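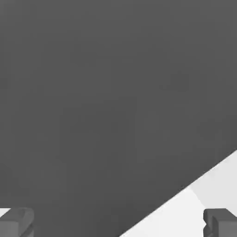 Rullalby is a method for teaching robot arms to grasp objects when a camera mounted at the wrist is too close to see the whole object. It is trained entirely in computer simulation and belongs to the wider family of visual servoing methods, in which a robot steers itself by what its camera sees. The name is also used for the set of simulated grasping tasks released along with it.

Background

A wrist camera is a wonderful thing at arm's length and a poor one at the last moment. As the gripper closes in, a large or plain object can fill most of the view, leaving no outline to match against a stored shape. Many earlier systems dealt with this by planning the grasp from farther back and then finishing the motion blind. That works well enough on a fixed object, but a small bump during the approach can spoil the grasp.

Method

Rullalby keeps looking all the way in. The controller takes the current wrist view, a short memory of 7 earlier views and the position of the arm, and predicts a small correction to the motion. The memory does a surprising amount of work! A single straight edge says a lot about the angle of a box, but very little about how far the box extends in either direction — the earlier views fill that in.

Training runs in a simulator called Selel. Each practice run starts with the object at a random angle, and the colors of the object and its background are changed from run to run. Plain, untextured surfaces are included on purpose, as they give the controller the least to hold on to. A second network, named Dalton, learns to guess how much of the object lies outside the view. When its guess is very uncertain, the arm backs off a little and tries again from a slightly different angle.

Results

The main test set, Amin, contains 4,000 simulated grasps divided among three groups: boxes, flat panels and rounded objects. The full method did best on boxes, where even a short stretch of edge was often enough to line up the fingers. Flat panels gained the most from the memory, and removing it hurt them far more than it hurt the other groups. Limiting the arm to two retries had little effect on the results, a welcome finding for anyone who cares about speed.

Limitations

Rounded objects remain hard at very close range, where soft shading may be the only clue to shape. The method also assumes that the object stays still while the arm backs off. Shiny and see-through materials were left out of the training runs, and how well the controller carries over to real cameras is still an open — and very interesting — question.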